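Reading a sunscreen label past the number

Sun protection factor, or SPF, describes one thing: how much a product delays reddening of the skin caused by UVB. It is measured at 2 milligrams per square centimetre of skin, which is a thicker film than most people apply at home. Put on half that amount and the protection drops well below the printed figure.

The formulator Jhun Dela Peña has spent four years at Wimitz on this gap between laboratory dose and bathroom dose. His team weighed tubes before and after use by 143 customers in Karnudcombe. Only 56 of them applied enough to cover the face and neck at the test thickness.

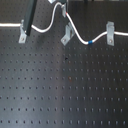 Texture explained most of the shortfall. Heavy creams with a high share of zinc oxide drag on the skin and leave a pale cast, so people stop early. Thinner fluids spread further, and users tend to judge by area covered, with little thought for depth. Wimitz now sells its fluid in a pump that gives a fixed amount per stroke – two strokes for the face, one for the neck.

Filters fall into two groups. Mineral filters are zinc oxide and titanium dioxide. Organic filters are carbon-based compounds, many of them oil-soluble. Both groups work mainly by absorbing ultraviolet light; the mineral ones also scatter a small part of it. 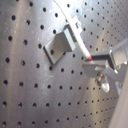
Does a moisturiser with SPF replace a separate sunscreen?
It can on a day spent mostly indoors, provided the full amount goes on. For long periods outside, use a dedicated product and reapply every two hours.

UVA is handled separately on the label. In Britain, look for the letters UVA inside a circle, meaning that UVA protection is at least a third of the SPF.
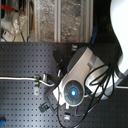

Film evenness is the next problem. Severyn Kuzmenko, who runs testing at Šimko, spreads each sample on a roughened plastic plate and measures the light that passes through. A few thin patches let through enough to spoil the average. A sunscreen film with gaps behaves rather like the dark gridded table here, solid over most of its surface and open at every small square hole. His April batch of the Prondent lotion was reformulated for this reason, with a film former added at the cooling stage. The new version comes in a 300 ml bottle and should be shaken before use.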